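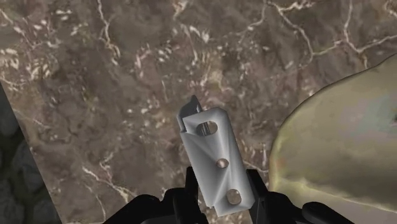 Close view, bracket in the fingers, Tedell kitchen scene.

Hello all,

Omolara Oyelaran wrote:

> Has anyone here used the Tedell scene pack for Ulteo? We are looking at
> it for pick and place tests and the sales page says very little.
> Mainly I want to know how it copes with small parts that have holes
> in them, and whether the rooms are any good or just a table in a
> grey box.

We have had it on trial at Novwood since February, so a few notes.

Small parts are fine once you change the contact settings. With the defaults our bracket slid in the fingers on 14 of 70 grasps. After I raised the friction and halved the time step it was 4. The holes are proper holes in the collision shape as well, so you can put a peg through them.

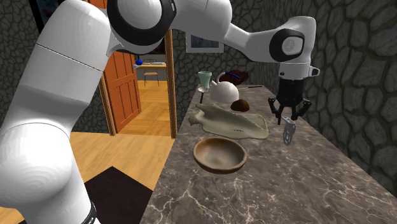 The rooms are the better half of the pack. You get 3 kitchens and can swap the worktop, floor and walls from a settings file. They are furnished well enough to be a fair test for a vision system – on this counter there is a crumpled cloth, a kettle and a glass goblet, and an open door shows the next room with a table and chair in it. Our detector did worse here than on a plain bench, and I was glad to find that out early.

On the minus side, loading is slow, and support is by email only. The licence is per machine, so ask about that before you order.

I have not tried the Uddin pack, so I can't compare the two. I can send you my settings file if it would help.

Regards,
Štefánia Beneš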